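Working with hand-held grippers on bedding: house rules

Last revised in June. These are the rules we follow when folding and clearing is done on a bed with a pair of hand-held grippers. They apply to everyone on the Nunow project, on laundry tasks and on bed-making tasks alike.

Take the work to the bed and stay on one side of it for the whole task.
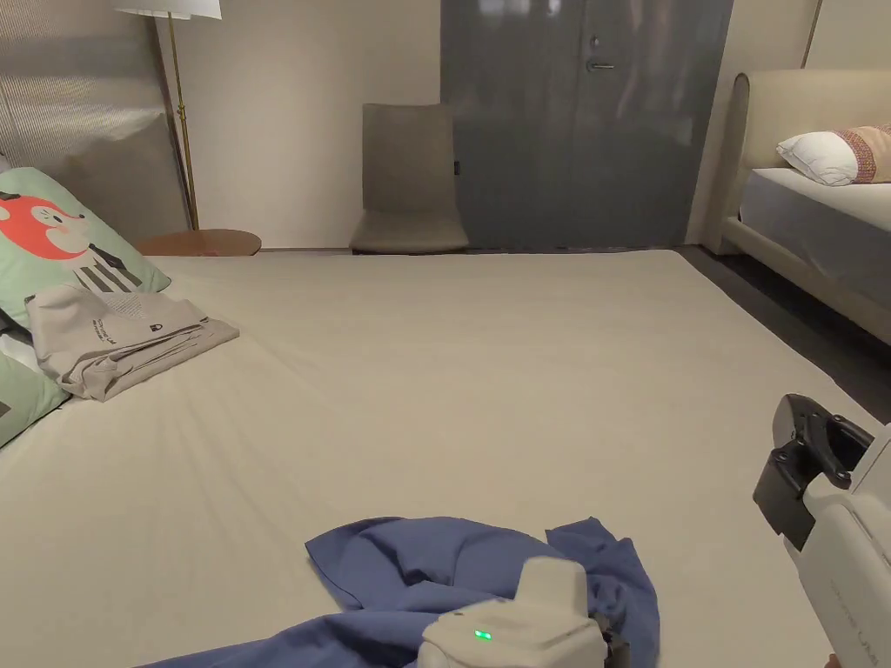 Fitted sheet on, blue fabric and printed pillows left on the bed.
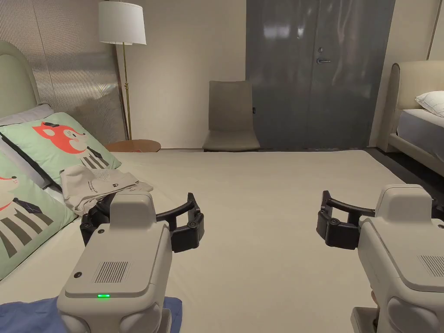 Trotia wrote to say that the rule about staying on one side is too strict for large beds, and that their own people are allowed to change sides between tasks. We allow that too, as long as the task has been closed first. Walking around the bed in the middle of a fold is still out.

Before you start

Check the indicator light on each gripper. If either one is off or blinking, stop and swap the unit.

Open and close both jaws fully three times. Listen for grinding. Lint collects at the pivots, and a dry brush will get it out. Do not use oil anywhere near fabric.

Take off rings and watches, and push long sleeves above the wrist. Loose cuffs catch.

Clear the floor on your side of the bed. Chargers and shoes are the usual trouble.

Handling cloth

Pick up by an edge or a corner where you can find one. On a crumpled piece, lift from the highest fold, let it hang, then look for the corner.

Close the jaws on cloth only. Keep them off zippers, buttons and hard labels – a jaw that closes on a zipper pull can chip, and then it snags everything after it.

Do not drag the tips across a fitted sheet. Lift, move, set down. Knits are worse than woven cotton for pulled threads, so go slower with them.

Pillows stay where they are unless the task names them. If one falls over, leave it until the task is closed.

Never reach under a gripper with your free hand. Put one down first.

Pace and breaks

Work at the speed you would use if you were putting away your own laundry. Rushed folds get thrown out at review and have to be done again.

Take a break after 50 minutes, even if you feel fine. Wrists tire before you notice. Kutar uses a shorter limit for new starters and we have no objection to anyone doing the same.

Cleaning and wear

Wipe the jaws with a slightly damp cloth at the end of each session and dry them before they go in the case. Keep water away from the vents.

Replace jaw pads at about 2000 closings, or sooner if they look shiny. Write the change in the log with the unit number.

Spare pads are in the drawer marked 53.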